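탕비실 설거지 자동화 후 담당자 업무 범위, 어떻게 정하셨나요?

작성자: Kason
2023년 9월 30일

직원 100명 규모 사무실의 총무 담당입니다. 5월부터 탕비실 식기 정리를 로봇 팔로 돌리고 있습니다. 대상은 접시와 컵으로 한정했고 식기세척기는 기존 빌트인 제품을 그대로 씁니다. 기존 담당자 2명의 직무기술서를 다시 써야 하는데 기준이 없습니다. 접시 쪽 작업은 이런 식입니다.

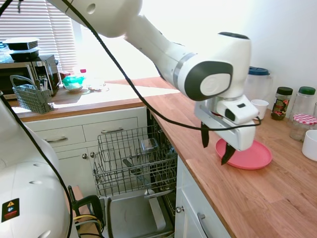
로봇이 맡은 작업의 최종 책임은 누구에게 두나요?
해당 시간대 근무자에게 두고, 설비 고장은 설비 담당 부서로 분리해 기록합니다.

위 내용은 사내 지침 초안에 제가 적어 둔 문답입니다. 근무자 쪽에서는 감시 업무가 추가됐는데 직무 등급은 그대로라는 이의가 들어왔습니다. 비슷한 사례가 있으면 조정 근거를 알려 주십시오.

Brutico
감시도 업무입니다. 등급 올려 주세요. 저희는 안 올려 줬다가 두 명 다 부서 이동 신청했습니다.

Hanrahan
먼저 작업 기록부터 확보하십시오. 저희는 정지 이력 527건을 원인별로 분류했고, 사람이 개입한 시간을 직무기술서의 근거로 썼습니다. 투입 전 잔반 제거, 파지 실패 시 재배치, 비상정지 후 복귀를 각각 별도 항목으로 적었습니다. 접시는 테두리를 집는 방식이라 놓는 위치와 방향을 작업 표준에 넣어야 합니다. 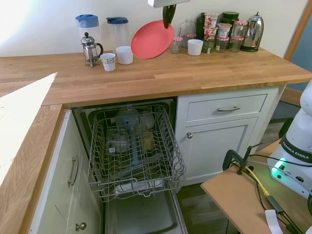 교육 시간은 얼마나 잡아야 하나요?
1인당 약 8시간이며, 절반은 비상정지와 복귀 실습에 배정합니다.

교육은 근무시간 안에 하고 이수 기록을 등급 심사에 반영하십시오. 저희 쪽 이의는 그렇게 정리됐습니다. 유리 용기는 아직 수작업이고, 이 부분은 기존 수당 기준을 유지 중입니다.

Kason
감사합니다. 정지 이력은 있는데 원인 코드가 비어 있어 다음 달 기록분부터 채우겠습니다.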